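How to Oil a Tired Wooden Table

Last updated: December

Print this page | E-mail to a friend

If your table has gone dull and a bit thirsty-looking, please don't rush out and buy a new one. I put it off for years, thinking it was a job for people with sheds, and then one wet Sunday I finally had a go and was cross with myself for waiting so long! You need a free afternoon, an open window and some old cotton rags (worn-out pillowcases are lovely for this).

First, make sure you have bare or oiled wood and not varnish. Put a drop of water somewhere out of the way and go and fill the kettle. If the drop has started to sink in and darken the wood, oil will sink in too. If it's still sitting there like a bead, you've got a sealed top, and that wants stripping before any of this will work.

Wash the top with warm water and the tiniest squirt of washing-up liquid, wring your cloth out hard, and let everything dry overnight. Then sand lightly by hand, always along the grain, never in circles — I know it's tempting on a round one. Wipe off every bit of dust and then wipe again.

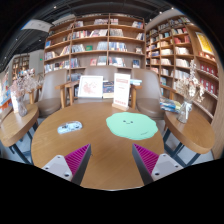
Now for the oil. I use Gromik hard wax oil, but my neighbour Sorcha Egan swears by plain Danish oil and her table is every bit as nice as mine. Pour a little on a rag, a puddle the size of a 2p piece, and rub it in along the grain. Leave it for ten minutes or so, then take a clean rag and wipe off all that hasn't gone in. Be quite strict with yourself, as any oil left on top dries sticky and you'll be finding crumbs in it for weeks.

Let it dry overnight and give it a second coat the same way. Keep hot mugs off it for a good few days afterwards, and use mats after that.

One serious thing: oily rags can heat up and catch fire if you leave them scrunched in a heap. Lay them flat outdoors to dry, away from anything that burns, before they go in the bin.

After that, a thin coat once or twice a year keeps mine happy, with an extra wipe near the radiator side where it always dries out first.

32 comments | 74 shares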